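3.2 Materials and sorting surface

The stems used in the arranging task were bought from two suppliers, Mumura and Fellier, and were stored upright in buckets between sessions. We kept to artificial flowers throughout. Fresh material changes over the course of a day, and a rose that is firm in the morning may open or droop by the afternoon, so that the same instruction no longer refers to quite the same object. Artificial stems also keep their bend. A stem that has been curved to suit one vase will hold that curve until somebody straightens it, and in the March pilot at Sestwood this turned out to matter more than the choice of flower. All stems were therefore straightened by hand before each session and checked against a flat edge.

The stock list came to 102 stems, of which two were set aside with loose heads, leaving 100 in use. Each was given a paper tag during storage, removed before the session began. Stems were grouped by head type – single bloom, cluster and foliage – following the scheme in Mikuš, and colour was recorded separately in plain words (red, pale blue, green) with no attempt at a standard colour chart.
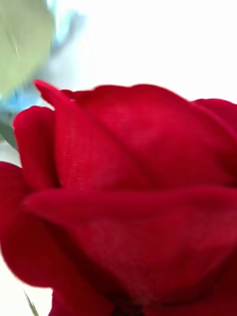 Figure 3. Surface detail of a red rose head.

Head type affects how a stem can be laid down. A cluster head is rounded and yields on all sides, whereas a single bloom has a definite front and back and tends to roll until one of its outer petals meets the table. The outer petals also carry most of the wear. They were inspected under the room lights for creasing, flattening and frayed rims. Material finish was noted at the same time, as it varies within a single head: on the rose in Figure 3 the surface is soft and velvety overall, yet the left part of the broad upper petal carries a fine ribbing of closely spaced lines. Ribbing of this kind was entered as texture and was not scored as damage. A rim was scored as frayed only where separate threads could be picked out by eye at reading distance.

Sorting took place on a flat, uncovered surface, and stems were laid down singly with no vase or foam present. Vases were brought in only for the later arranging stage (Section 3.4). Laying the stems flat has a cost. A long stem takes up a good deal of space, and its head may come to rest against that of a neighbour while the lower ends remain well apart. The distance between two stems was therefore recorded twice, once at the head and once at the cut end. Leaves were treated as part of the stem to which they were attached – a leaf lying under another head counted as contact, even where the heads themselves were clear. A total of 1,555 placements were recorded in this way.

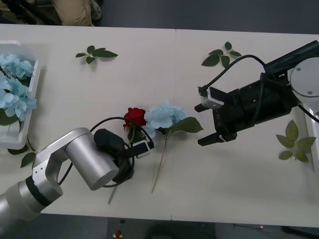 Figure 4. Red rose and pale blue hydrangea during sorting.

Drahomíra Koubek, commenting on an earlier draft, objected that the two distances should not be averaged, on the grounds that florists judge spacing by the heads and pay little attention to the ends until the stems are cut. We accept the point. Head distance is used as the main measure in Section 4, and end distance is given only in the appendix. She also questioned whether foliage stems belong in the same table as flowering ones, given that they have no head in the usual sense. For these stems the uppermost leaf was taken as the head, and the affected rows are marked.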